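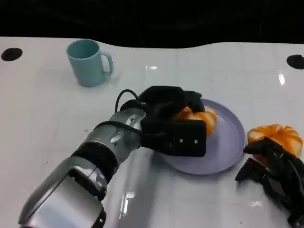 Samira Boutros asked in January whether the lower speed limit on Arwood Road had changed how people drive past the school. It has, on the north half. Average speeds there are down by 2 mph, and the two crossings at Pinindale now have working signals — the second was switched on in January.

The south half is behind. Nassar still owes us 10 signs, and the curb work waits on them. We have mailed 1000 leaflets to homes in Jakano. Spending is within the grant.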